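Print | E-mail

The Slow Shelf: Notes on Breakfast, Before the Clocks Get Us
Mar 20, 2025

Dear neighbors and friends of the Rindosari Pantry Club,

It has been a long winter in our corner of town, and I have spent a good part of it thinking about breakfast. I mean the plain weekday sort that gets eaten standing up, with one shoe on. When we put the question in the January newsletter ("What do you eat before nine?") I expected a handful of notes, and instead the box by the door filled up with recipe cards, the backs of envelopes, and one very long letter about prunes that I enjoyed more than I can say.

So many of you wrote that mornings go wrong the night before! I have come around to this myself. If the oats are soaking and the bowls are out, I am a pleasant person at half past six, and if they aren't, well, ask anybody in my house.

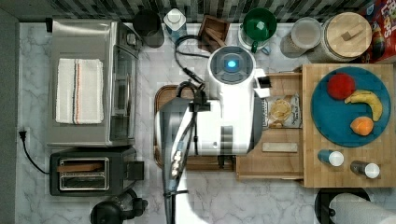 Bread got the most mail of anything, and the feelings run strong. The Drikar bakery on the hill has gone back to its old seeded loaf (hooray!), and a good many of you slice it the day you buy it and freeze it with a bit of waxed paper between the pieces, so it comes apart without a fight. It can go in frozen, too, on a slightly lower setting and a little longer. A two-slot toaster does fine for this, and one slice at a time is plenty if you live alone or are only feeding yourself before the others come down. I keep a striped dish towel folded close by, much like the white one with the red and blue stripes on top of the toaster oven, and I wrap the finished toast in it while the eggs catch up. My grandmother did the same with rolls. It keeps them warm and they don't go tough, or not as fast anyway.

Then there is the matter of what goes on top. The Vatov orchard folks still have apple butter from last fall, and they tell us there are 30 jars left, so don't wait on that one. It's dark and not very sweet, and I like it with a sharp cheese, which I know some of you will write in about. Marmalade people, I hear you too. We are hoping to set aside an afternoon for it next January when the bitter oranges come in, if we can borrow enough big pots.

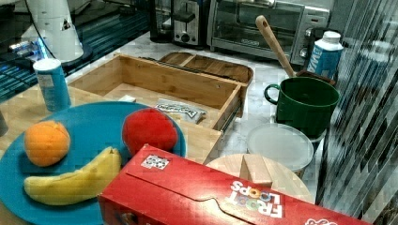

Orange, banana and apple on a blue plate, with the Froot Loops alongside.

A few readers asked, a bit shyly, if boxed cereal is allowed. Of course it is! I grew up on it. One family told us they mix a sweet cereal half and half with a plain one, and their kids have stopped noticing. Cut fruit helps it go further, and so does a smaller bowl.

The bulk order from Nijs Mill closes soon. Rolled oats come in 11-pound sacks, and you can split one with a neighbor if you put both names on the slip. We need at least 6 sacks for them to bring the truck out our way, and I would hate to miss it like we did last time. Slips are in the tray under the window. Please bring your own jars or tins on pickup day, with lids, and a scoop if you have a spare.

And keep the letters coming. I am still reading my way through the oatmeal ones, and somebody has promised me a recipe for baked pears.

Rindosari Pantry Club, P.O. Box 1342 | Contact us | © 2025 Rindosari Pantry Club | Back to top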